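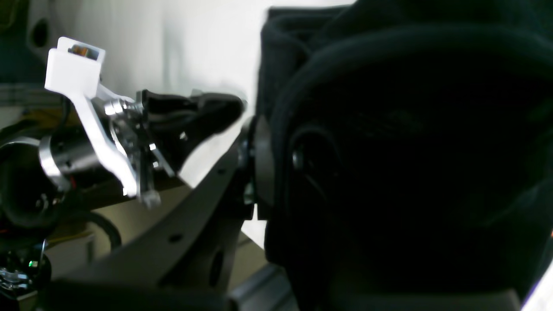
Yu-na Na doubts the planner understands fabric at all. It has learned the test bench, she says, and a new bench would show that.

Tuesday | By the Endaler news desk

Handari released a new version of Yeo, its grasp planning software, and claims 702 good picks in 1159 tries on dark cloth. The company calls this a big step. The last version was tested on a different set, so the two can't be compared.

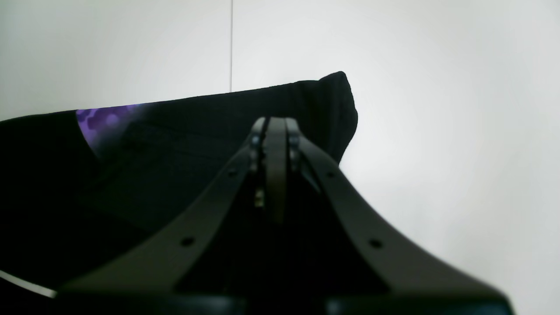
Handari has also not said how many of those tries needed a person to restart the program. Holtia, which sells a rival planner, gives no restart figures either.
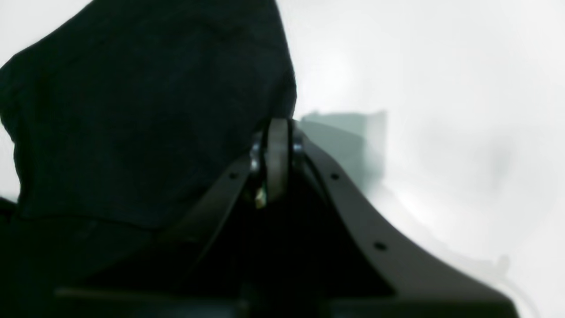
Gripper and dark fabric, wrist camera view.

Contact the news desk | © Endaler | Back to top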